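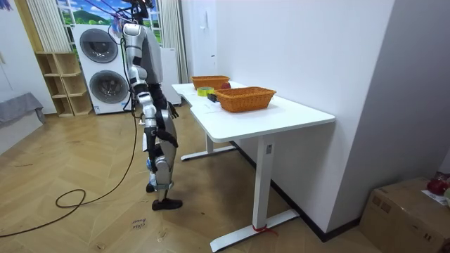

What do you do with a letter that comes for someone who moved away before you were born?

Malou Oddsson's grandmother had always said you keep it dry and you keep it handy, so that was what Malou did.

The letter came to the house in Tindmont in February, tucked between the gas bill and a seed catalog, and it was addressed in blue ink to Mr. Teodoro Dimaculangan, 17 Okafor Lane. Malou had lived at 17 Okafor Lane for all of her thirty years and had never met a Dimaculangan, though the name was written in pencil on the inside of the pantry door, next to a row of heights. She had grown up beside those marks. Her own were in green crayon, a little to the left, and she had passed Teodoro for good the summer she was eleven, which had pleased her very much at the time.

She stood the letter against the sugar bowl and went about her week. She baked, because the weather was right for it, and she finished the sleeves on a sweater she had been putting off, and every morning while the coffee dripped she looked at the blue ink and felt that somebody was waiting politely in the kitchen for her to finish her breakfast.

In the end she took it down to the post office, where the clerk turned it over twice and said he could send it back if it had a return address, but it didn't, so he couldn't. He did remember that there had been a family out that way who went to Titovow when the cannery closed. Or their cousins had. He was fairly sure somebody had gone to Titovow.

So Malou, who had not been farther than the county fair since the fall, packed a cheese sandwich and a thermos and took the early bus. It was 66 miles, and the bus stopped at every one of them, or so it felt, to let on a man with a ladder, and then a woman with two sleepy boys, and then to wait a good while for some cows. She ate the sandwich before nine. The letter rode in her coat, on the inside, where it was warm.

Titovow had a phone book, an old one, on a chain at the drugstore, and the phone book had one Dimaculangan. He lived over a shoe repair shop on Trulmont Street, up 18 steps with a rope for a handrail – Malou read the number on a card tacked at the bottom, put there as a kindness to visitors with bad knees.

He was a small man in a brown cardigan. She had expected somebody taller, and then remembered the pantry door and laughed out loud, right there on the landing, before she had even told him her name. She had to explain herself after that. It took some time, what with the crayon and the cows, and by the middle of it he had put the kettle on and moved a cat so she could sit.

"They're still there?" he said. "The marks?"

"My mother painted that pantry three times," said Malou, "and she went around them every time."

He didn't say anything to that for a minute. Then he took the letter and held it up to the window, and he knew the handwriting. She could see that he did. He put it down next to his cup without opening it and squared it up with the edge of the table.

"I'll read it tonight," he said. "I'd like to know about the plum tree first, if you have the time. Did it ever give any plums?"

The last bus back was at five. Malou took off her coat.

"Well," she said, "the year I was six, it gave so many that we had to borrow the neighbors' bathtub."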